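The Drawer Question

My apartment in Lumden has 11 drawers, and I can tell you what is in five of them. The rest hold batteries of unknown loyalty, takeout menus from places that have closed, and a key. There is always a key.

Magazines want me to fix this. I read one last August that told me to buy dividers, and I did, from Haberkorn, for more than I'd like to print here. Now my batteries are in a little section of their own and I still don't know which ones work.

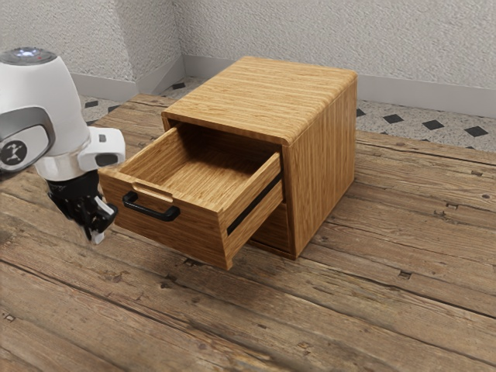
Upper drawer open, nothing in it.

I have come to think the junk drawer is the last private room in the house. Guests will open your fridge. They will study your bookshelf and draw conclusions. But a decent person doesn't go digging under the menus, and so the drawer gets to keep the birthday candles, the warranty for a toaster you gave away, and the sympathy card you bought and never sent.

My neighbor Zlatko Halilović emptied all of his in one weekend and was proud of it for a month. Then he needed a rubber band. He came to my door, and I found him one — it took a while, and I also found my passport.

So keep at least one drawer bad. Shove it shut with your hip if you have to. I tried the key again last night, by the way. It doesn't fit anything.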